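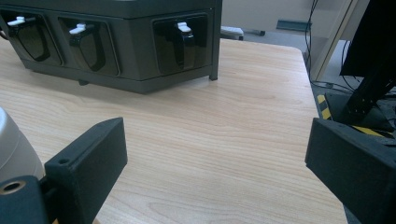 Issue 40, page 1

PRESS RELEASE
09/03/2022
For immediate use

Kurance opens its workshop to show kitchen-counter robot work

Kurance held an open day at its workshop in Lumanlan, where visitors watched the company's engineers demonstrate two-fingered grippers on ordinary kitchen equipment. The visit was arranged with Skudelico, a maker of fittings for small catering businesses, which is working with Kurance on a project called Clarkia.

Clarkia looks at the small jobs that take up time in cafés, canteens and care home kitchens: opening a drawer, taking something out, putting it on the counter and closing the drawer again. The project has been running for 19 months and has now reached the stage where outside visitors can be shown the work.

There were 30 places on the day and all of them were taken. Visitors came from catering firms, two further education colleges and the local authority's school meals service. They were shown round in groups of 10, with each group spending the first part of its visit at the demonstration table and the rest in the meeting room upstairs.

At the table, visitors saw the gripper fingers at work beside a countertop appliance with black drawer fronts and handles. Drawers are a central part of Clarkia. A handle has to be approached at a suitable angle, held firmly enough to pull and let go of cleanly. A glossy front adds to the difficulty, as reflections can make it harder for a camera to judge where the surface is.

"People open a drawer without thinking about it," said Mylene Maglaya, who leads the Clarkia project at Kurance. "For us it is a long list of separate decisions. Where is the handle? How far does it stick out? When is the drawer open enough? We wanted visitors to see that list being worked through, including the parts we have not finished."

Ridwan Ismail, test engineer, ran the morning demonstrations. He began each one by guiding the gripper by hand and explaining how recordings made in this way are used to teach the robot a movement. He then showed an arm repeating the movement under its own control. Visitors were asked to stay behind the marked line while the arm was running.

The demonstrations were not rehearsed to be free of mistakes. In one of the morning sessions the arm missed its handle twice before taking hold. Mr Ismail stopped it, showed the group the recorded view from the gripper and pointed out where the estimate had gone wrong. Several visitors said afterwards that this had been the most useful part of their visit.

In the afternoon Oluf Blöndal of Skudelico spoke about handles. His company supplies drawers and cupboard fittings to commercial kitchens and has lent Kurance a range of them for testing. He said that a fitting which is awkward for a robot is often awkward for a person with wet hands or a weak grip.

"We started out expecting to be told to change everything," Mr Blöndal said. "So far the requests have been small. A bit more room behind the handle, a stop that can be felt when the drawer is fully out. These are changes our customers would be glad of anyway."

Syafiqah Mangundap, who manages trials for Kurance, took questions in the meeting room. Most were about cost, cleaning and staffing. On cleaning, she said that the fingers in use at present are intended for test work and that a washable set is being designed. On cost, she said no price had been fixed and that none would be given until after the first kitchen trial.

Asked whether the robot was meant to replace kitchen staff, Ms Mangundap said the trial kitchens had asked for help at the start and end of the day, when equipment is being set out or put away and few people are on shift. The trial will record how staff use the arm and how often they have to step in.

The first trial will begin in April at a college training kitchen. The arm will be fixed at one end of a counter and will be used only when a trained member of staff is present. Kurance will publish a short report when the trial ends, with the number of attempts and failures for each task.

Baoshan Han, managing director of Kurance, thanked the visitors for coming and for the written comments they left. "We had a good many suggestions about lids, and some firm views on noise," he said. "Both have gone to the team. We would like to hold another day like this once the trial is over, and the people who came to this one will be asked back first."

Catering businesses and colleges that would like to be considered for later trials should write to Syafiqah Mangundap at the Lumanlan workshop. They should say what kind of kitchen they run, how much counter space is available and which tasks they would most like help with. A site visit will be made before any place is offered.

Notes for editors

Kurance designs and tests grippers and robot arms for light work indoors. It employs 40 people at Lumanlan.

Skudelico makes drawers, handles and cupboard fittings for small catering kitchens.

Clarkia is a joint project of the two companies. Interviews with Mylene Maglaya and Oluf Blöndal can be arranged through the Kurance press desk. Film crews wishing to visit the workshop are asked to give notice so that a demonstration can be set up.

ENDS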